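Talgate Port Call: Frequently Asked Questions
Last updated Jul 18, 2019

Where does the ship dock?
Ships up to 75 meters tie up at Cisternas Quay, inside the breakwater. Longer ships anchor in the outer bay and use tenders to the Vumasora landing.

How long is the tender ride?
30 minutes each way in normal conditions. Tenders do not run when the harbor office posts a swell warning. The ship may then skip the call.

Do I need a tender ticket?
Yes, until the first two hours of the call have passed. After that, boarding is open. Guests on a ship-run tour are called by tour number and do not need a separate ticket.

Can I walk into town from the landing?
Yes. The path is paved as far as the customs gate. Past the gate there are 104 steps up to the old town, with no elevator. A ramp road reaches the same point but is longer and has no sidewalk on the upper part. 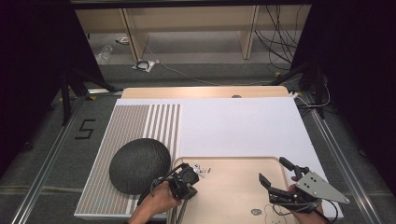
Tray and striped board on the table.

Is there a shuttle?
A shuttle runs between Cisternas Quay and the old town gate from 8 a.m. until one hour before last tender. It does not stop at Vumasora. Pay the driver in cash — cards are not accepted on board.

What is the Clalament pass?
A day pass for the harbor museum, the sea wall walk and the local bus. It is sold at the customs gate and is valid until midnight on the day of purchase. It does not cover tenders or the shuttle.

Which documents do I carry ashore?
Your ship card and a photo ID. Passports are held on board unless the daily program says otherwise.

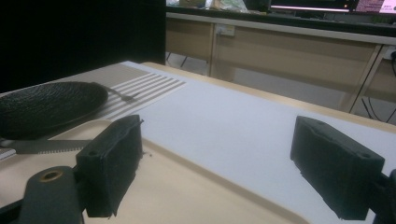

White paper on the tabletop.

Are shops open on every call?
Most open when the first tender lands. In August many close for the early afternoon.

Can I swim near the port?
Not from the quay or the landing. The nearest public beach is on the bus route, two stops past the old town gate. There are showers but no lockers.

What if I miss the last tender?
Go to the port agent's office beside the customs gate. Travel to the next port is at your own cost — check your insurance before you sail.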